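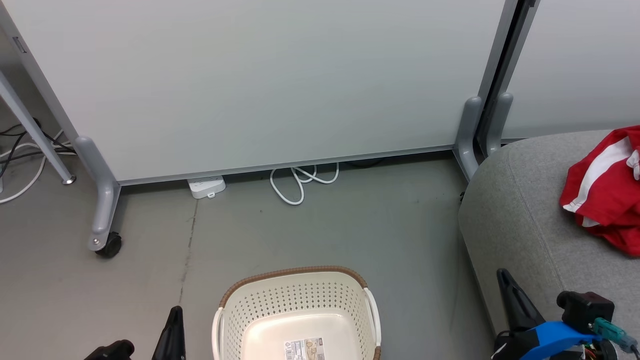 Can whiteboards on wheels do the job of a room divider?
For most of what a small club needs, they can, provided you accept a gap at the bottom and a bit of sound coming through.

We bought two of the Fukano rolling boards at £437 each, delivery included, and put them side by side across the back half of our room at Kuveck. The other half is used for team talks, the back half for sorting kit and sitting down. A fitted folding wall was quoted at £2,658, so the boards came out well under that even as a pair. They have been in use for 13 months.

The boards arrive flat. The uprights bolt to the feet, the panel goes between them, and the castors screw in last. I had the first one up in under an hour. The second was slower as one of the bolts wouldn't seat properly, and I had to take the foot off and start again. An Allen key is supplied but it's short and hard on the hand. Use your own.

What I like is the panel itself. It is smooth and matte, so you don't get the ceiling lights glaring back at you, and ordinary dry-wipe ink comes off with a cloth. Green leaves a faint shadow if you forget it over a weekend. The rest of the frame is plain grey metal with rounded feet, which stick out a little. With two boards pushed together the feet sit next to each other and the panels don't quite meet – you get a strip of upright between them. For privacy that's fine. For writing one long list across both, it isn't.

Moving them is easy on a hard floor. Cables are the weak point. Ours live on the floor near the end of one board, along with an adapter, and a castor will stop dead against even a thin lead. Clear the floor before you push.

The seat is a Gakance, bought in April to go with the boards. It's light grey, upholstered, with rounded edges and a close-textured cover. It mostly gets used as a sorting table for red shorts and shirts.
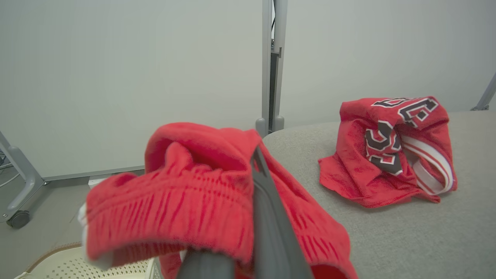 Kendra Fortin thought we should have gone for a darker cover, as pale grey would look tired by the end of one season, and she'd have spent the money on a proper bench with hooks instead.

She has a point about the hooks. On the cover I don't agree so far. It has marked in two places and both came out with warm water and a drop of washing-up liquid. There's no bobbling yet. The filling is firm, and the front edge has kept its shape with people perching on it.

I would have liked a removable cover. Gakance don't offer one for this model, and Tyson Kowalchuk tells me the Beaudoin version does have a zip, though I haven't tried it.
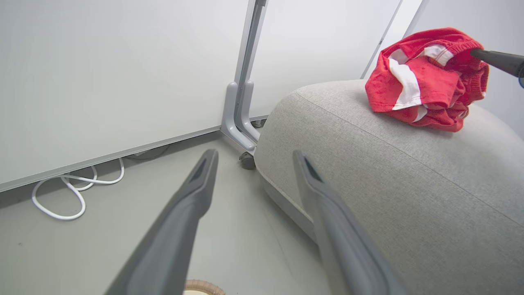

The other thing to plan for is space. A board needs room for its feet front and back, and a seat pushed up close will hide one foot and stop you rolling anything until you've moved it. We leave a hand's width now and it's enough.

Boards: four out of five. I'd buy them again at the same price, but I would ask Fukano for a longer set of bolts. Seat: three and a half, losing marks for the fixed cover.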